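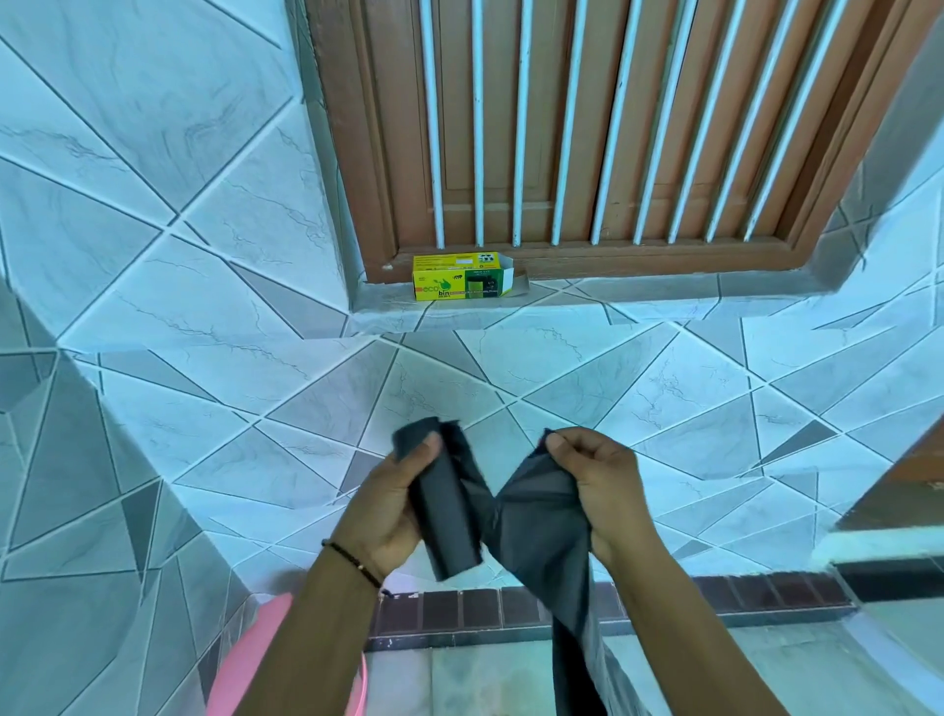

Page last changed: 2022-09-15

So there I was on the third night out of Lastham, in a borrowed dinner jacket, with a raffle ticket in my hand that said 342, and the man with the microphone had just read out 324. I know how that sounds. But he had a cold, the band was still tootling away behind him, and I had drunk two of the blue things they give you for free if you sit near the piano. I stood up. I waved. I even did a little bow to the next table!

The prize was dinner with the captain.

By the time the lady in the green frock came puffing down from the balcony with the real ticket, I was sitting at the captain's elbow with a napkin on my knee, and the soup had arrived. Nobody likes a fuss once there's soup. They found her a chair on the other side of him, and she looked at me across the bread rolls for the whole of the first course.

The ship was called the Cuervo and she was not a big one. She had 52 cabins, one lift (out of order since the first morning) and a ballroom that was the breakfast room with the tables pushed back. I'd booked her because my sister had dropped out and the refund people at Flatell wouldn't budge, so it was go alone or lose the money. We were bound for Cirkness and back, 12 days, in November, and if you have ever been in those waters in November you'll know why the soup was only half filling the bowls.
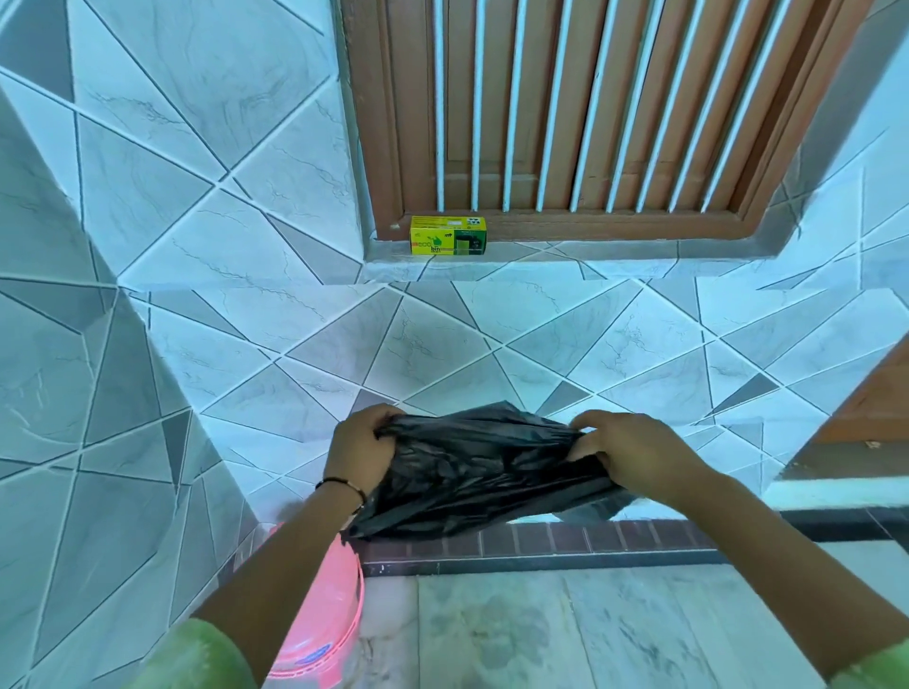
A bag for the pink bin.

"And what do you do?" said the captain.

Now, I could have told him I worked in the office of a carpet shop. It's a nice shop. But the green frock was listening, and I heard my own voice say, quite calmly, that I was a retired dance teacher.

"How lovely," said the green frock. It was the first thing she'd said to me. "So am I."

Well! The captain was delighted. He had a dance host down with seasickness and nearly 40 people wanting a foxtrot after the pudding, and what luck to have two teachers at one table. He clapped his hands. He went off to speak to the band. I looked at my lamb and wondered if I could be seasick too, and how soon, and whether it would be believed.

She waited till he'd gone. Then she leaned right over his empty chair, pearls in the gravy, and said, "I did school dinners for thirty years. What about you?"

"Carpets," I said.

"Can you foxtrot?"

"No. Can you?"

"I can waltz a bit if somebody else steers."

The band had stopped. I could hear the captain asking for everyone's attention, and chairs being scraped back, and the floor doing that slow lean to the left it did every time we came round a headland. She put her hand out, so I took it, and up we got.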